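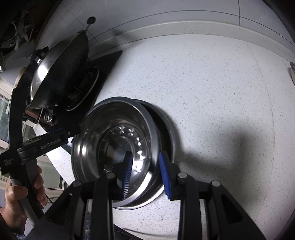 Chapter 4
Straining, Draining and Rinsing

Most kitchens have at least one bowl with holes in it. A strainer bowl holds back solid food and lets liquid run through. Cooks use it for rice, lentils, boiled vegetables and washed fruit.

In this chapter you will learn to:
choose a strainer by the size and shape of its holes
rinse dry grains before cooking
drain a hot pot safely
store strainers with other bowls

4.1 Parts of a Strainer Bowl

The holes may cover the whole bowl or only part of it. In a stainless steel bowl with a ring of small holes in the floor, the sides are solid. Water leaves only through the bottom, so pour slowly. A rolled rim has no sharp edge and gives the fingers something to grip.

Rekha Nishad's class at Ledden rinsed 100 grams of rice in each of 16 strainers. Their results are in Table 4.1. Before you look at the table, write down which kind of hole you think lost the most grains.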